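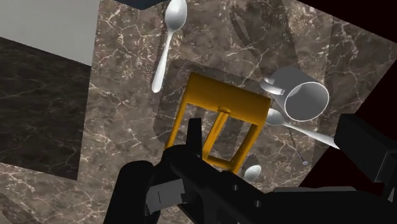 Mostyn 시뮬레이션 키트 사용 후기: 주방 데이터를 한 달 모아 보고

저는 작은 연구실에서 로봇 팔에게 그릇 정리를 가르치는 일을 하고 있어요. 말이 가르치는 거지, 하루 종일 조종기를 붙잡고 시범을 하나씩 녹화하는 일입니다. 예전에는 Pido로 모았는데 장면 하나 바꾸려면 설정 파일을 한참 뒤져야 해서, 10월에 큰맘 먹고 Mostyn으로 갈아탔습니다. 저처럼 고민하시는 분들이 계실 것 같아 조금 길게 적어 볼게요(늘 길지만요!).

설치와 첫인상

기본 패키지가 199달러이고 주방 장면 24개가 들어 있습니다. 설치는 커피 한 잔 마시는 사이에 끝났고, 제일 먼저 연 것이 갈색 대리석 조리대였어요. 돌에 흰 무늬가 거미줄처럼 퍼져 있는데 꽤 그럴듯해서 한참 구경만 했습니다. 숟가락 세 개와 옆으로 누운 회색 머그, 그리고 노란 사각 틀 같은 물건이 올라가 있는 배치가 제 단골 장면이 됐습니다.

시범을 모아 보니

이 키트가 제일 마음에 드는 건 물건이 얌전히 줄 서 있지 않다는 점입니다. 머그 밑에 숟가락이 살짝 들어가 있고, 다른 숟가락은 틀 옆으로 머리만 빼꼼 내밀고 있고요. 집 싱크대 옆이 딱 이렇잖아요. 정돈된 장면만 배운 정책은 조금만 겹쳐 놓아도 허둥대기 때문에, 저는 이런 어수선한 배치가 참 반가웠습니다. 숟가락에 맺히는 반짝임도 좋아요. 금속은 실제 카메라에서도 늘 골칫거리니까요.

한 달 동안 시범 2000개를 채웠습니다. 에피소드마다 성공 여부를 바로 표시할 수 있고, 망친 것은 단축키 하나로 버려집니다. 처음 며칠은 버린 게 더 많았지만, 손에 익으니 저녁 먹기 전에 그날 분량이 끝나더라고요.

아쉬운 점

카메라 쪽이 좀 걸립니다. 검은 그리퍼가 화면 아래를 크게 차지하는 시점이라, 정작 집으려는 물건의 아래쪽이 손가락에 가려요. 저는 결국 위쪽 시점을 하나 더 켜고 녹화했는데, 그러면 저장 용량이 훌쩍 늘어납니다. 조명 무작위화도 메뉴 깊숙한 곳에 숨어 있어서 찾는 데 반나절이 걸렸고요. 설명서 한국어판은 아직 없습니다.

내보내기는 Ilinau 형식을 그대로 지원해서 편했습니다. 다만 관절 값과 영상의 시간이 한 칸씩 밀리는 경우가 있으니 학습을 돌리기 전에 몇 개는 꼭 재생해 보세요. 저는 금요일 밤에 발견하고 주말을 통째로 썼습니다.

별점은 다섯 개 중 네 개 드립니다. 카메라 위치를 쉽게 바꿀 수 있게 되면 하나 더 드릴 생각이고, 다음 달에는 서랍 장면을 사 볼까 합니다.

관련 글
Pido 조종기, 손목이 아픈 분들께
Givetent 그리퍼 패드 3종 비교
Ilinau 형식으로 데이터 변환하기
시범 데이터, 언제 버려야 할까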